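Looking After a Pair of Hand-Held Grippers

Most robot arms have something at the end that works like a hand. It is called a gripper. Some grippers are made for a person to carry. You hold one in each hand, squeeze, and the two black fingers at the front close together. A small camera rides on top and records what the fingers do. Later on, a robot with the same kind of fingers can be taught from the recordings.

At the Stama workshop in Prerham there is a pair of these grippers. This page is about how they are set up in the morning, how they are kept clean, and what happens when a part wears out.

Before anyone picks them up

The day starts at 8:30 with the grippers lying on the bench, switched off. Leif Rustad looks at the fingers first. When the gripper is closed, the two fingertips should meet all the way along. If they meet at the top and leave a space lower down, something has bent or come loose, and that gripper stays on the bench.

Next he opens and closes each one slowly. He is feeling for a catch, like the bump you feel when a zip snags. A gripper in good order moves the same way from wide open to fully shut, and it makes very little noise. A click usually means grit in a joint.

Then he wipes the camera glass with a soft dry cloth. Fingers leave grease, and grease makes everything look foggy. He does this last so that he doesn't put new fingerprints on it while he is checking the rest.

Telling the gripper what "open" means

A gripper doesn't know how wide its fingers are until somebody tells it. Setting this up is called calibrating. You have done it yourself if you have ever made sure a kitchen scale says zero before you put the flour on.

To calibrate a gripper you shut the fingers, press a key on the computer, open them as far as they will go and press the key again. Now the computer has two numbers. On one of the Stama grippers the number for shut is 391 and the number for wide open is 1,258. When the fingers are partly open, the number is somewhere in between, and the computer works out the gap.

The numbers are different for the other gripper. Each one has its own, written on a card in the drawer. If the shut number has changed a lot since yesterday, the fingers are not closing the way they did, and it is back to the bench for another look.

Calibrating takes 20 seconds if you don't lose your place. Afiq Pattinasarany does it twice every time and only believes it if both goes agree.

Pins, rods and pads

The fingers sit at the ends of black arms. The arms are joined by round metal pins, and they turn on these pins the way a door turns on its hinges. When you squeeze, all the arms move together, and that is how the two fingers stay in line with each other.

On the inside of each finger is a blue pad with ridges across it. Plain hard plastic is slippery. Press two rulers together with a coin between them and you will find the coin slides out quite easily. Now wrap a rubber band around each ruler and try again. The pad does the job of the rubber band.

The pads do the hardest work on the whole machine, so they wear out first. Fluff from soft things gets stuck between the ridges. Hard things with sharp corners rub the ridges flat.

A good test job for a pair of grippers is a mix of small things that are all different – some soft, some smooth, some long and thin. The smooth ones show whether the pads are gripping. The soft ones show whether the fingers can hold on to something that changes shape.
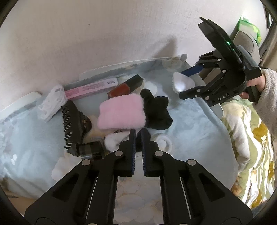

A white object with rounded corners is held in one gripper. The fluffy pink thing on the fabric is the sort that leaves fluff behind.

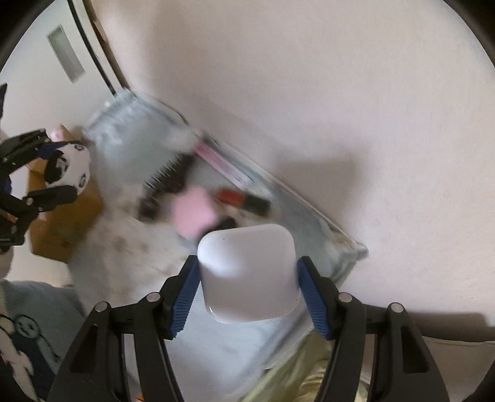
Phyllis Furnival wrote to us about cleaning the pads. She says that at Bakke they used to wash the pads with soap while they were still on the fingers, and the water ran down into the joints and made them stiff. These days they take the pads off first, brush them with an old toothbrush, rinse them and leave them on a towel until the next morning. She adds that you should never put them on a heater to hurry things up, as two of theirs curled and had to be thrown away.

We do it nearly the same way in Prerham. The difference is that we keep a spare set, so the grippers can go on working while the first set dries.

Changing a pad

When brushing no longer helps, the pad has to be replaced. You can tell by running a fingertip across the ridges. If it feels smooth in the middle and bumpy at the ends, the middle has worn away.

1. Switch the gripper off and put it down with the fingers pointing away from you.
2. Open the fingers wide.
3. Lift one corner of the old pad and peel it off slowly.
4. Wipe away any sticky bits left on the finger.
5. Line up the new pad with the tip of the finger and press it down from the tip towards the handle.
6. Change the pad on the other finger as well, even if it still looks fine.
7. Calibrate again.

People often ask about step six. A new pad is a tiny bit thicker than an old one. With one of each, the fingers would meet off to one side. Step seven is there for a similar reason: with two new pads, the fingers stop a little sooner, so the shut number is different from before.

A stiff joint

In July one of the grippers went stiff. It would close but it opened slowly, like a drawer that has been packed too full. Frøydis Strömberg undid the arms on one side and laid the parts out on a white tray in the order they came off. She always uses the tray. Small pins roll, and a black floor is a bad place to look for them.

Around one pin she found a thread wound up tight. It had probably come from a sleeve or a bit of cloth. She pulled it out with tweezers, wiped the pin, put on one drop of light oil and built the arm up again in the opposite order.

One drop is enough. Oil is sticky, and dust sticks to it, so a joint with too much oil gets dirty sooner than a joint with none. Oil must also stay away from the pads. A pad with oil on it can't hold anything smooth, and washing doesn't always bring it back.

The spare parts for these grippers come from Farkia in a flat box, with the pins in one bag and the pads in another. The box lives on the shelf over the bench with the tweezers and the toothbrush.

Writing it down

Every repair goes in a notebook. The page for the stiff joint says which gripper it was, which pin, what was found and who fixed it. It also has the number of times that gripper had closed since its last repair, which the computer keeps track of. That time it was 882.

The number is useful the next time. If the same joint goes stiff again after only a few closes, the thread wasn't the whole trouble and the pin itself may be bent. If it runs much longer, then the repair was a good one.

Putting them away

At the end of the day the grippers are switched off and the batteries go on to charge. The fingers are left a little open. If the pads are pressed together all night, they can get a flat patch or stick to each other.

A cloth goes over the top to keep dust off the camera glass. The calibration cards go back in the drawer, one for the left and one for the right.

Words used on this page

Gripper: the part that works like a hand.
Calibrate: to tell a machine what its numbers mean.
Pad: the ridged piece on the inside of a finger.
Pin: a short metal rod that lets two parts turn.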